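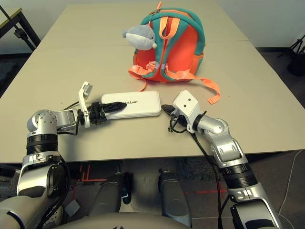 Orange backpack with teal piping, plush passenger on the front.

Long Train Trips With Little Kids: Your Questions
By Arlo Okafor
13 May 2022

Search this site Search Go

I've been getting a lot of the same emails since I wrote up our April ride from Zolska down to Montoya, so I'm putting the answers in one place. We have two kids, four and six, and we've done this trip enough times that the conductor on the morning run knows my daughter's name (she tells everybody her name, so it wasn't hard).

How long is the ride, really?

The schedule says 12 hours. Ours took a bit longer, with a freight train ahead of us for most of the afternoon. I tell the kids we'll get there at bedtime and leave it at that!

Coach or sleeper?

Coach, for a day trip. I priced the sleeper and then closed the tab. The coach seats lean back a good way, there's a footrest, and a four-year-old can curl up across one seat like a cat. If you're going on past Montoya overnight, I'd think harder about it. My sister-in-law did it in coach with a baby and still talks about it.

Where should we sit?

Near the middle of the car. The ends are where the doors and the bathrooms are, and those doors whoosh every time somebody goes to the café. You do want to be able to reach a bathroom fast, though, so don't book the far end of a car that only has one. On the way south the left side gets the river and the right side gets a lot of warehouses.

What do the kids carry themselves?

One small backpack each, and they pack it with me sitting right there. Crayons, a pad, a sweater, one stuffed animal, a snack they picked. The stuffed animal does better clipped or tied on than loose. Ours once rode to the end of the line without us, and I had to call the station at Mokard and describe a rabbit over the phone to a very patient man. Put a tag with your phone number inside the bag, not on the outside. And tuck in any long straps before you get on, they love to catch on armrests.

What about food?

The café car is fine and the hot chocolate is better than fine, but the line gets long after every big stop. I spent 34 dollars there on our first trip and came away with four sandwiches' worth of regret. Now I bring a cooler bag: cheese, grapes cut in half, crackers, cold noodles in a jar with a good lid. Bring more napkins than you think. Then bring the napkins from the café too.

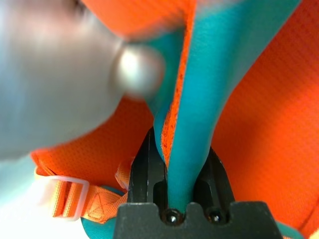

Do you let them have screens?

Yes! After lunch, with headphones, and I download everything the night before. The signal goes out in the hills past Zarkura and stays out for around 21 miles, right about when everyone is tired. Audiobooks have been the big surprise for us. My son will listen to the same dragon story three times in a row and look out the window the whole way.

Can we get off and stretch at the stops?

At the long ones. Mokard is the best, with a wide platform and a bench, and they usually hold the train there for a crew change. Ask the conductor before you step down - every time, even if you've done it before. I hold one hand per kid and we walk up to the engine and back.

What if somebody throws up?

Somebody might. I keep two gallon zip bags in the seat pocket, plus wipes and a full change of clothes for each kid. Pack a shirt for yourself as well. I learned that one outside Zarkura.

Would you do it with a two-year-old?

I did, and I'd do it again, but I'd break it up and spend the night in Mokard. There's a motel you can walk to from the station, with a pool the size of a parking space, and my daughter still asks when we're going back to it.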